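Skesbridge Forum > Manipulation > End effectors and control
Thread: Parallel jaw vs suction for thin items on soft furnishings (sim first)

siv_nordin
2019-04-11
I'm comparing two end effectors for a tidying task: the stock Franka hand and the small Bruminari suction cup. The items are thin and flat and they sit on upholstery, so the fingers can't bottom out on a hard surface the way they do on a bench. All of this is in simulation until the arm is free in August.

Set-up: joint impedance controller, top-down approach, 200 trials per end effector, item pose randomised on the seat. Grasp pose comes from a simulated depth camera over the sofa. A trial passes if the item is still held after a 12 cm lift.
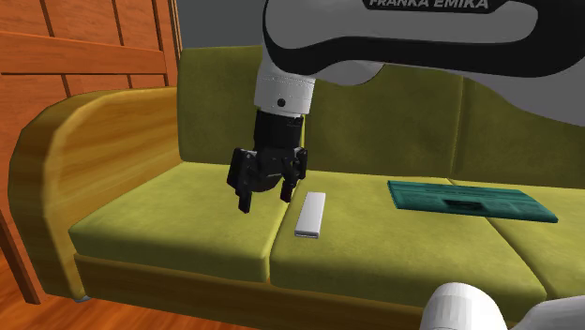
chkwok
What contact model are you using for the cushions? If the sofa is a rigid mesh with a soft-looking texture, you have measured jaw against bench with a curved bench. The main difference between the two tools on fabric is how far the item sinks when you press on it, and a rigid mesh will never show that.

siv_nordin
Rigid mesh, compliant contact parameters. So there is some give at the contact point but the surface doesn't deform. I know it's a compromise. The deformable version ran at 15 seconds of wall time per second of sim and I gave up on it.

Suction is ahead so far on the book. The jaw is ahead on the small white item, provided the fingers straddle the short side. If yaw error goes past 12 degrees the finger lands on top and pushes.

Rodica V
Suction being ahead on the book doesn't surprise me but I wouldn't trust it. Most sim suction is a weld joint with a force threshold. Cloth-covered boards leak. We tried the Bruminari cup on bound notebooks at Clandance and it dropped them at accelerations the simulator was quite happy with. Smooth plastic was fine.

chkwok
Agree with Rodica on the weld joint. Disagree that it makes the comparison useless. Put a leak term in, make the threshold depend on the angle between cup and surface, and the ranking will probably still hold for anything wider than the jaw opening. The stock hand opens to 80 mm. A book lying flat is simply not a top-down jaw grasp.

Rodica V
It is if you take it by the edge. Tilt the hand, slide one finger under, close. Fabric helps you there because the lower finger can press into it.

chkwok
On a real sofa, yes. On her rigid mesh the lower finger collides and the controller stalls or the item shoots off.

siv_nordin
It shoots off. I tried the edge grasp on the book and got 3 successes before I stopped the batch.

L. Leitner
Which stiffness? With joint impedance you get a different Cartesian stiffness at every arm configuration, so your approach over the far cushion is not the same test as over the near one. I would switch to Cartesian impedance, drop z to 200 N/m for the last part of the descent and leave x and y stiff. Then repeat the jaw runs before concluding anything about the hand.

siv_nordin
Default joint gains. Fair point about the configurations. I'll rerun with Cartesian.

Shakuntala P
Has anyone put the Yip fingertips on this hand? They are thinner at the tip than the stock ones, so the yaw tolerance should be better on narrow items. Mesh files are in the downloads section.

L. Leitner
I have. The visual mesh is good, the collision mesh is a convex hull and fills in the taper. Decompose it first or you will be testing a fat finger.

Rodica V
They also wear quickly on coarse fabric. Irrelevant in sim, relevant in August.

siv_nordin
Plan for next week: Cartesian impedance with soft z, leak term on the suction, Yip tips with a decomposed collision mesh. Same seeds for all of them. I'll post the table with failures split into missed, pushed and dropped.

chkwok
Log the contact force at closure as well. "Pushed" covers too many things.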